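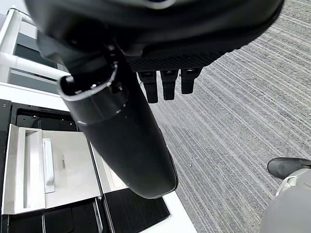
Abro hilo porque ayer me preguntasteis varias cosas sobre la masa madre y contestar una por una por privado me está matando. Va largo, avisados estáis. Y va sin orden, porque yo la masa madre la llevo así, sin orden (mi cuñada la tiene en una hoja de cálculo y le sale peor, lo digo con cariño).

1/ Lo primero, el nombre. La mía se llama Gratau. No significa nada, lo soltó mi hijo pequeño señalando el bote cuando apenas hablaba y así se quedó. Nació en marzo de 2020, sí, como la de medio planeta. La de medio planeta acabó en la basura en mayo y la mía sigue dando guerra.

2/ Harina. Empecé con la de centeno integral que había en la tienda del barrio y sigo con centeno para refrescar. Para el pan uso trigo de fuerza y un puñado de espelta cuando me acuerdo. ¿Se puede hacer solo con blanca? Se puede. Arranca más lenta y los primeros días os vais a desesperar, pero se puede.

3/ Agua del grifo, reposada en una jarra de un día para otro. En casa de mis padres el agua sabe a piscina y allí uso embotellada. No le deis más vueltas, de verdad, he visto discusiones de 52 mensajes por el cloro.

4/ Proporciones: una parte de masa madre, dos de harina, dos de agua. En invierno le pongo el agua templada. En verano del grifo tal cual, y ojo, que en agosto se me ha salido del bote por la noche y me ha dejado la estantería como para rodar una peli de terror.
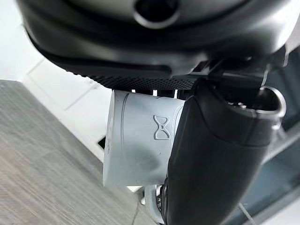
5/ La nevera. Me lo preguntáis muchísimo. Sí, aguanta en la nevera. Yo la saco una vez por semana, le doy de comer, la dejo un par de horas fuera y otra vez dentro. Cuando nos fuimos al pueblo la dejé 17 días sin tocar y al volver tenía encima un líquido gris que olía a quitaesmalte. Lo tiré, me quedé con una cucharada del fondo, tres refrescos seguidos y como nueva. Si lo que veis es moho de color rosa, naranja o verde peludo, eso ya no se salva: a la basura y a empezar.

6/ El bote. De cristal, con la tapa apoyada y sin cerrar. Una goma del pelo alrededor para marcar hasta dónde llega la masa y saber cuánto ha subido. Tengo una báscula Fasteo de las baratas que va de gramo en gramo y me sobra para todo esto. La pila se gasta enseguida, eso sí!

7/ Mi pan de diario, que es el que me pedís:
500 g de harina de fuerza
350 g de agua
100 g de masa madre en su punto
10 g de sal
Mezclo harina y agua, me voy a hacer otra cosa cuarenta minutos, vuelvo y añado la masa madre y la sal. Cuatro tandas de pliegues, una cada media hora. Luego la dejo hasta que crece la mitad más o menos y tiene burbujas por los lados.

8/ Sobre los pliegues: mojaos las manos. Ya está. La gente se pega con la masa (literalmente) porque echa harina y más harina y al final le sale un ladrillo. Manos mojadas, coges de un borde, estiras, doblas al centro, giras el bol.

9/ Noche en nevera. Formo la bola por la tarde, al banetón con harina de arroz y a dormir. Por la mañana va directa al horno, sin atemperar. El corte sale mucho más limpio en frío, con una cuchilla nueva. Yo antes cortaba con el cuchillo de los tomates y salían unas cosas tristísimas.

10/ Horno. Olla de hierro dentro, a 250, media hora larga de precalentado. Veinte minutos con tapa y otros veinticinco sin tapa, bajando a 220. Mi horno, un Cornix con más años que mis hijos, quema por la izquierda, así que a mitad giro la olla. El vuestro tendrá sus manías, id mirando.

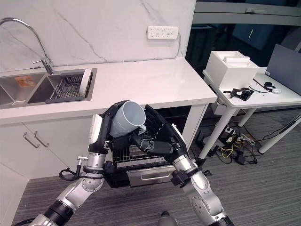
11/ El descarte. No lo tiréis!! Lo voy juntando en un táper y los domingos hago tortitas: descarte, un huevo, una pizca de bicarbonato, leche hasta que chorree y un poco de azúcar. También salen unas galletas saladas con romero que en mi casa duran lo que tarda en enfriarse la bandeja.

12/ Quien me enseñó a mí fue Vangelis Tsoukalas, un vecino de mi antiguo piso que horneaba para toda la escalera. Me dio una libreta con sus tiempos apuntados en griego y yo fingí entenderla durante meses. Lo de la cuchilla y lo de la harina de arroz son cosa suya.

13/ Para los de mi zona: en la panadería Mokoena venden harina a granel y, si lleváis bote y lo pedís con educación, os ponen un poco de su masa madre. Id a primera hora, que luego hay cola.

14/ Me dejo lo de la miga apelmazada, que da para otro hilo. Mientras tanto, fotos del corte de vuestros panes aquí abajo, también de los feos. Contesto esta noche cuando acueste a los niños.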